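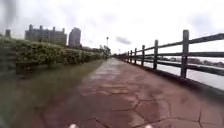
What is crazy paving? A way of surfacing ground with flat, irregular pieces of stone or broken slab, fitted together like a puzzle with no repeating pattern, the gaps filled with mortar, sand, gravel or low plants.

**Crazy paving** is used for garden paths, patios, courtyards, driveways and sometimes the floors and walls of houses. Also called random paving, or in the US often just "irregular flagstone" – the terms overlap and suppliers don't agree on them.

## Name

"Crazy" here is the old sense, cracked or full of cracks, same as crazing on a pottery glaze. Not a comment on the person laying it.

## Materials

Almost any flat stone that splits or breaks cleanly. Sandstone, slate, limestone, quartzite, granite offcuts. Broken concrete slab is the cheap version and was very common in suburban gardens during the twentieth century, when old sidewalk slabs could be had for the cost of hauling them off.

Sandstone is easy to work, wears at the edges. Slate is hard and thin, can flake if poor quality. Limestone is smooth, and polished or worn pieces get slippery. Porphyry is popular for driveways because it takes weight well.

Thickness matters more than beginners expect. Mixed thicknesses mean more digging or more bedding under the thin ones, and a lot more time.

## Laying

Two main methods.

**Rigid.** Compacted stone base, then a full bed of mortar, pieces pressed down and tapped level. Joints pointed afterwards. Lasts longest, but water has to run off the surface becuase it can't go through.

**Flexible.** Compacted base, then sand or fine grit, pieces set on that. Joints filled with grit, soil or creeping plants such as thyme. Easier to lift and fix. Moves more with frost.

The order of work is much the same for both:

1. Dig out, compact, set the fall.
2. Lay the edges first, largest pieces, straight side outward.
3. Fill the middle with big pieces, spread out.
4. Fit the small ones in between, trimming with hammer and chisel.
5. Point or fill the joints.

Dry laying a section first saves a lot of trimming. Ellwood, a garden manual still passed around by hobbyists, tells readers to lay out a full 2 yards loose before mixing any mortar at all. Sound advice, mostly ignored.

### Joints

Even joint width is what separates good work from bad. Wide gaps plugged with slivers look poor and the slivers come loose. Most layers try to avoid four corners meeting at one point, and avoid long straight joints running through several stones. Three-way joints are the norm. Triangles with sharp points are disliked – the points snap.

Mortar can be flush, slightly recessed or raised. Raised pointing, sometimes painted, was a fashion for a while and is now mostly seen on older porches.

## Drainage

The usual weak spot. Irregular surfaces hold water in the low spots, and a mortared path sheds everything to the sides, so whatever is beside it has to cope. Standard fixes are a cross fall to one side, a camber, a gravel strip or a channel drain. A fall of 16 millimeters per meter is often given for smooth stone, more for rough.

Heavy clay next to the path makes all of this harder. A french drain along the low edge helps if there is somewhere for it to empty.

## Upkeep

Sweep, weed, repoint where cracked. Moss and algae grow in shade and make the stone slick; a stiff brush and water is usually enough. Pressure washers strip sand joints and weak mortar. Acid cleaners damage limestone and should be kept off it.

Loose pieces are lifted, cleaned underneath and rebedded. Matching stone for repairs is hard to find years later, so keeping a few spares is common practise.

## Reputation

Up and down. Liked in cottage gardens early on, then so widespread in cheap broken concrete that it became a byword for dated taste. Came back with designers using large pale stone and tight joints, indoors too. Garden writer Ghazala Swati put the revival down to pool terraces and hotel lobbies. Mason Berhanu Asfaw disagreed in print and credited the price of sawn slabs.

The Hevholm garden walk, 200 meters long and re-laid in sandstone, is often cited in this argument by both sides.

## See also

- Flagstone
- Cobblestone
- Dry stone
- Terrazzo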